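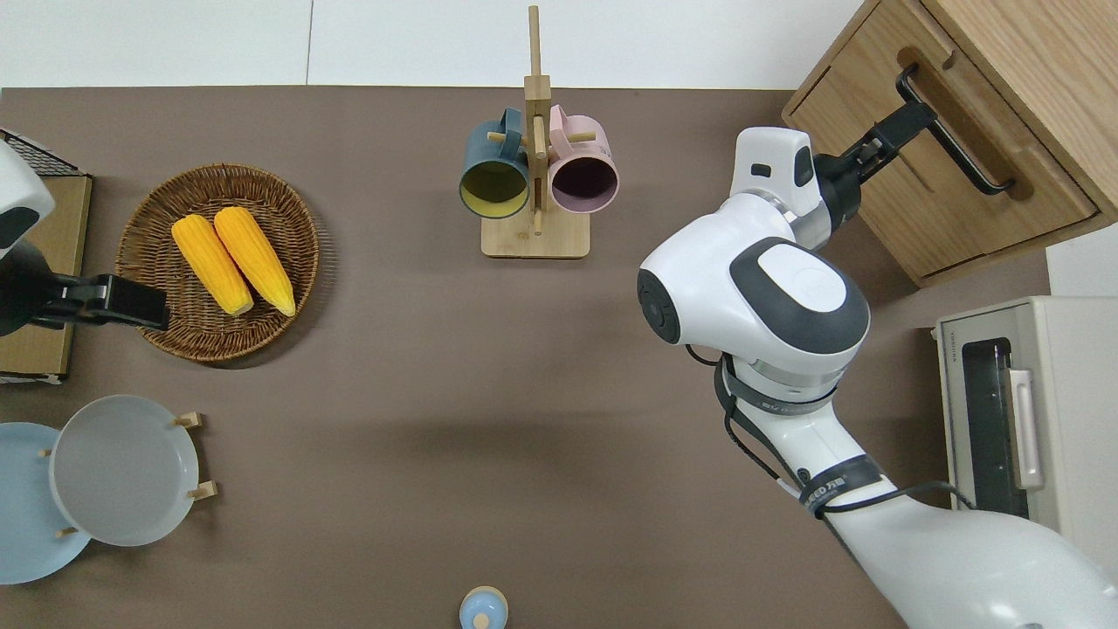
Kitchen > Table & Storage > How-To

Recipes | How-To | Seasonal | Contact

Setting Up a Mug Tree and Plate Stand
by Fidelina Salazar

I put off buying a mug tree for years, and now I'd be lost without mine - it freed up a whole shelf, and I get to look at my mugs all day long!

1. Wipe the table down and let it dry while you put the kettle on.

2. Stand the tree toward the back and hang a mug on each side so it balances. Mine are a teal one and a pink one, and I love how the insides show.

3. Set plates upright in a wooden holder near a corner, where sleeves won't catch them.

4. Give corn or fruit a shallow wicker basket of its own. My basket came from a little shop in Drendthorpe and cost me 16 dollars, and I'd happily buy another.

Print this page | E-mail to a friend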